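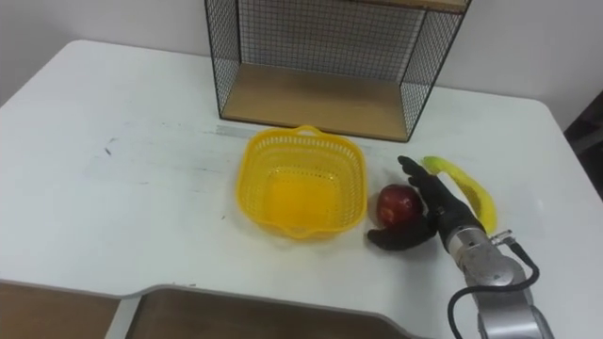 Speaker notes, Skastoseck neighbourhood centre, small kitchens night

Hi everyone, I'm Despina Kolev. (Wait for the stragglers. Kettle's at the back.)

Tonight it's fruit, and where it lives in a kitchen with no room for it. I had a big ceramic bowl for years, a wedding present, gorgeous, and the apples at the bottom went soft because I never saw them! My mum's answer was the fridge crisper. Mine had a bag of celery in it that I'd rather not discuss.

So, baskets. Go for plastic with holes in the sides, squarish so it sits flush in a corner, and pick a colour you like looking at. Yellow is lovely with red apples. You can rinse it in the sink in a minute, and a little loop on the rim is handy for pulling it off a shelf.

Ask the room: who's got fruit on top of the microwave? (Hands. There'll be heaps.)

Next, the shelf. I like black wire mesh with a wooden board at the bottom of each level. Air gets in from the sides and the board stops small stuff tipping over. Measure before you buy! I was 3 centimetres out on my first one and it went to my sister in Janbridge. Leave enough height to lift an apple out over the rim of the basket without scraping your knuckles.

Loading it. Empty the basket first, every time, and wipe it. Apples go in one by one, no dropping, they bruise if you so much as look at them. Older ones on top. Bananas go somewhere else entirely, mine hang off a hook by the window.

(If time: the Hevimia market story, 67 apples, two of us, one bike.)

Handout is on page 2 of the booklet. We printed 50, so share if you came as a pair. Questions, then tea.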